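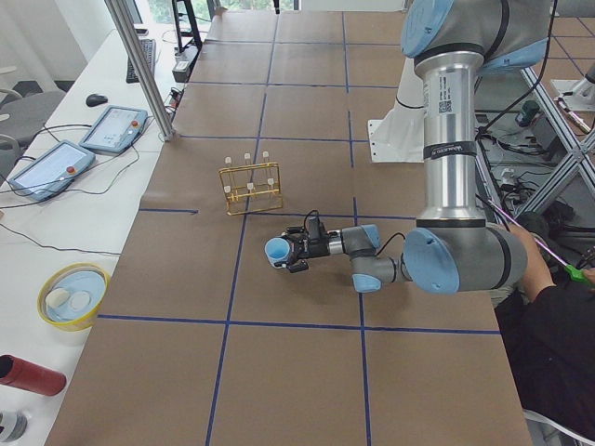 Most gripper comparisons I read come down to two numbers, payload and stroke. I think both are close to useless for bench work, and buyers should stop leading with them.

Take small plastic cups. They weigh almost nothing, and any parallel gripper sold in the last ten years opens wide enough to take one. What decides the matter is how gently the fingers can close and how soon the controller knows they have touched something. The Grirnetti and the Jelitier look the same on paper. Over 1,418 picks in May, the Jelitier dropped or dented a cup 2 times. The Grirnetti did it 434 times, nearly all of them at its lowest force setting, where the fingers close in small jerks.

Gwenaël Sabatier, who sells arms in Rondasville, told me I was being unfair, and that a softer fingertip would fix most of it. Maybe so. But then the maker should ship the softer fingertip, and print the force curve at the low end of the range as well as the top.

I would also like to see makers test near clutter. A gripper that works over bare paper can still knock a rack of tubes with its cable loop or its collar, and the width of the whole wrist is seldom on the data sheet. Ekow Aidoo measures it himself with a ruler before he orders anything. He shouldn't have to.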